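Stomotside Household Help
Community Questions and Answers
Category: Floors and Surfaces

Question

Cleaning a pale beige floor with a fine texture, and keeping it clean

Asked by: Fitriani Nasution
Status: Answered (3 replies)

I am responsible for a shared activity room on the ground floor of a residential building. The floor is pale beige with a fine, even texture that can be felt through a thin sock. It was already in place when the present management took over the room, and no paperwork for it has been found. The product name is therefore unknown, as is any recommended cleaner.

The room measures 327 square feet and is in use on most days from early morning until 9 p.m. In December, when outdoor shoes bring in grit and salt, the surface begins to look gray along the route from the door to the storage closet. Ordinary mopping improves its appearance for a day, after which the gray returns. Close inspection suggests that the soil is sitting in the low points of the texture and that the mop passes over it.

The following has been tried:

A string mop with warm water and a capful of all-purpose cleaner.
A flat microfiber mop with the same solution.
A white scouring pad used by hand on one small patch. This lifted the gray, but the patch now seems slightly duller than the area next to it when viewed from the doorway in the afternoon.

I would be grateful for advice on three matters. First, what method will remove soil from the texture without dulling the finish? Second, is a sealer or polish advisable on a surface of this kind? Third, what routine is reasonable for a room of this size, given that the person cleaning it has less than an hour at the end of the day?

Replies

Answer 1
Posted by: Keven
Marked as helpful by the person asking

The returning gray is very likely to be cleaner residue together with fine soil. When a detergent solution is left to dry in a textured surface, it leaves a slightly sticky film, and the next day's foot traffic adheres to it. Adding more cleaner makes the condition worse. The first task is to remove what has built up, and the second is to use much less product from then on.

For the initial clean, please proceed as follows.

Vacuum the whole floor slowly with a hard-floor head, or with the rotating brush switched off. Vacuum a second time at right angles to the first pass. Grit that lies in the texture will not come out if the head only travels in one direction.

Mix a neutral-pH floor cleaner at the weakest dilution printed on its label. Do not use vinegar, bleach or any product described as a degreaser until the floor has been identified.

Work in sections small enough to reach across comfortably. Wet the section, leave the solution for three to five minutes, and do not allow it to dry.

Scrub with a soft nylon deck brush on a long handle. Short strokes in two directions are sufficient. The bristles reach the low points, and heavy pressure only flattens them.

Take up the dirty solution with a wet vacuum if one can be borrowed. If not, use absorbent towels and change them frequently. This step is commonly omitted, and the soil then settles back where it started.

Rinse with plain water, take that up as well, and go on to the next section.

A room of 327 square feet should be allowed a full morning the first time. Test the method in a corner or inside the closet beforehand, and look at the result in daylight after it has dried completely.

As regards the dull patch, I would stop using the scouring pad altogether. Some white pads are mild and some are not, and the color alone is a poor guide. Once the remainder of the floor has been cleaned, the difference may be less noticeable. If the patch was scratched, no cleaner will restore it, and a professional should look at it before anything is applied.

I would not seal or polish the floor at present. Many resilient floors are supplied with a factory finish, and a polish placed over residue will lock the gray in. Stripping it afterward is a long and unpleasant job.

Answer 2
Posted by: Xia

I use a steam mop on mine and it comes up very nicely. Ten minutes and the job is done. The floor is cream and not beige but I would expect it to be the same.

Comment on Answer 2, from Keven: Please do not use steam on this floor before the material is known. Heat and moisture can loosen adhesive and lift seams in some vinyl and laminate products. The reply above may be correct for the floor it refers to.

Comment on Answer 2, from Xia: Noted. Mine is tile.

Answer 3
Posted by: Britgate Residents' Cleaning Group

The first answer is sound with regard to the initial clean. We would like to add some remarks on prevention and on the daily routine, as our own common room has a similar light floor.

Matting makes the greatest difference. A coarse mat outside the door and an absorbent mat inside it, each long enough for several steps, will hold back a good part of the winter grit. Both must be vacuumed or shaken out regularly - a full mat simply passes the soil along. Select an inside mat whose backing is stated to be safe for resilient floors, as certain rubber backings can leave a yellow stain on pale surfaces that does not come out.

Furniture feet should be fitted with felt pads and these should be checked each month. Grit becomes embedded in felt, and the pad will then scratch as badly as a bare leg.

For a daily routine of less than an hour, we suggest the following order. Put away loose items and lift the chairs. Dust mop the whole room with a dry microfiber head, beginning at the far wall and finishing at the door. Wipe up individual spots with a cloth dampened in plain water. Damp mop only the walking route, using two clean pads and turning or replacing each as soon as it looks gray. Leave the remainder of the floor for a weekly mop.

Launder microfiber pads without fabric softener. Softener coats the fibers and they cease to pick up fine soil. Our group discovered this after replacing a whole set of pads that had nothing wrong with them.

On the question of identifying the floor, lift the metal strip at the doorway if it is held by screws. The cut edge of the flooring is often visible underneath, and a flooring store can usually name the general type from a clear close photograph of that edge and another of the surface.

Follow-up from Fitriani Nasution

Thank you for these replies. The vacuum and soft brush method was tested inside the closet, and the low points of the texture came clean in a single treatment with no change in the finish. The whole room will be done when the schedule permits. The doorway strip is glued and has been left alone for the present. A longer inside mat has been requested, and the scouring pads have been removed from the supply shelf.
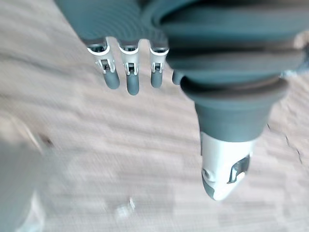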